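Visit report: open day at the Tratari workshop, Jul 4, 2026

Tratari opens its workshop to visitors twice a year, once in summer and once in December. I went to the summer one. The building is a former printworks behind the bus depot, and you sign in at a desk on the first floor and wait for a group to fill up. Ours left with 14 people, mostly from small food firms, plus a few students.

The tour has two halves. The first is a talk in the meeting room about a method they call Fakir, and the second is a walk along the rooms where it is used. The talk lasted longer than planned and I will try to give the gist of it.

Fakir is a way of choosing which recordings to learn from. A person guides the arms through a job many times, every run is recorded, and a model is trained on the recordings. The usual practice is to keep all the runs that ended well. Fakir cuts each run into short pieces and scores each piece by how much the model's guess differs from what the person did. Pieces the model already gets right are mostly dropped. Pieces where it is far off are kept and shown more often in training.

They began with 1000 runs of one kitchen job, moving steamed buns between a plate and a steamer. The speaker said the model trained on the cut-down set did as well as the one trained on everything, and that training took nearly half the time. A second set of 1000 runs, on household jobs, is still being recorded. Someone asked whether the result had been checked outside the workshop. It has not yet. Deron, a partner lab, has a copy of the recordings and is due to report back in December.
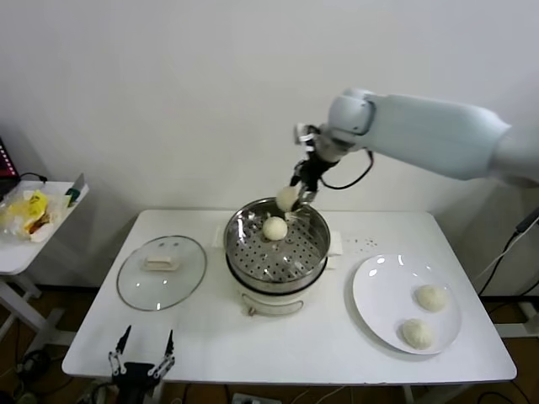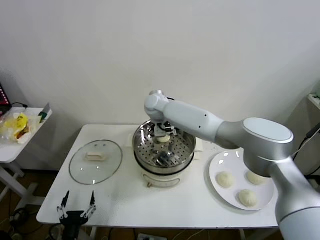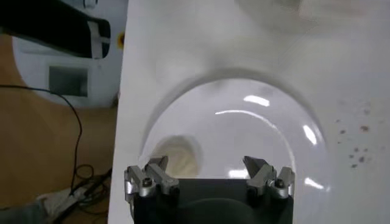
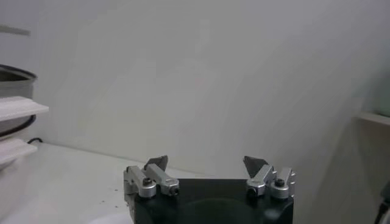 My own interest is in how such a method copes with soft food. I work for Flostetti, where we pack filled dough products, and most of our rejects come from handling marks. I asked how hard the gripper is allowed to close. The answer was that no limit is set by hand; the closing distance is learned from the person guiding the arm, along with the rest of the movement. In the first picture the bun in the gripper is slightly pinched between the two fingers, and that is the sort of thing I would want measured. For a bun going to a plate it may not matter. For a product with a thin skin and a wet filling it would. The team does not score marks on the food at present. A run counts as good if the bun ends up where it should.

I also asked which pieces of the bun job Fakir keeps. Mostly the moment of closing on the bun and the moment of letting go. The travel between plate and steamer is nearly all thrown out after the first round of training. This matches what we see on our own line, where the trouble is at pick-up and release and hardly ever in between.

One weak point was raised by a student and I thought it was a fair one. If the person guiding the arm makes a clumsy move, the model's guess will differ from it, so the piece scores highly and is kept. The team agreed. For now they go through the highest-scoring pieces by eye and remove the bad ones, which took two people 4 days for the bun set. They are trying an automatic check that compares a piece with others from the same point in the job, but had no figures to show for it.

Handouts were at the desk on the way out. The one on Fakir has the scoring formula on the back page, and I have put a copy in the process folder. Tea was in the canteen, and parking is free after the second barrier if you give your registration at the desk.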